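Vudum two-finger hand grips, sold as a pair
Maker: Drislow
Listed under: Grippers and hand tools / Household and light shop work

Can a machine do the chores yet? We get asked that more than we get asked about prices, and the Vudum pair is the most fun way we know of finding out for yourself. You hold one in each hand, and for as long as you're holding them you have two fingers per side, no palm and no sense of touch in the tips. Then you try to tidy up. Try it once and you'll never look at a fruit bowl the same way!

What we love about these is how fast they show you where the line is. Things with flat, stiff sides are already well within reach: boxes, books, bins with a slot in the end, most bottles. Round things are harder than they look (they roll off just as the fingers close, and squeezing harder makes it worse), but a patient person gets the knack in an afternoon. Socks are a mixed bag. Fitted sheets are still a disaster, and we say that with affection.

So, chores. Our own feeling after 13 months with the Vudum on the bench is that picking up and putting away is close, really close, on a clear table with decent light. Sorting parts into trays in a small shop is about as close. Folding, scrubbing and anything behind a cabinet door are a good way off. If you can't get a job done with these in your own two hands, with your own eyes and brain behind them, it's a fair bet that an arm with the same fingers won't manage it this year either. That makes them a great first purchase before you spend real money on an arm.

Details

Sold as: one left, one right
Fingers: two per grip, parallel closing
Weight: 700 grams each, cable not included
Cable: 3 meters, leaves from the bottom of the grip
Fingertip pads: 6 spare pairs in the box
Mounting: Bodden plate pattern on top
Works with: Rathjen logging box, sold separately

A few notes from using them

Start with one object and one place to put it. It sounds too easy and it isn't, at least for the first ten minutes or so. Let the cables hang off the near side of the table where your sleeves won't catch them. Work standing if you can, and keep your elbows loose, because the weight sits forward of your wrist and you will feel it in your forearms by lunchtime.

Swap the pads when they go shiny. Shiny pads are fine on cardboard and hopeless on fruit. The older pads with the ribbed face still fit, though we like the plain ones better for kitchen things and the ribbed ones for shop parts.

Left-handers: the trigger feel is the same on both sides, so go ahead and lead with whichever hand you like. The new trigger spring came in with the March batch and is a lot kinder on the finger. If you have the earlier one, write to us and we'll send a pair of springs over with your next order.

Comments (1)

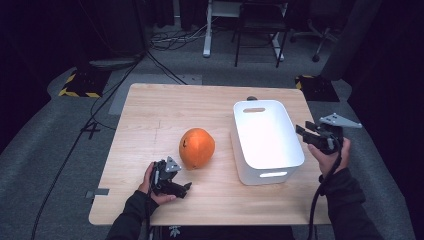
Sawsan Chidiac
I'd put putting away a notch further off than you do. My pair handles one thing on a clear table beautifully, and I was as thrilled as you are the first day. Then I tried the kitchen counter after dinner, with everything touching everything else, and most of my time went on nudging things apart so the fingers had somewhere to go. Sorting screws by length went much better than I expected, though. Do the plain pads come in a narrower width? I'd buy those tomorrow.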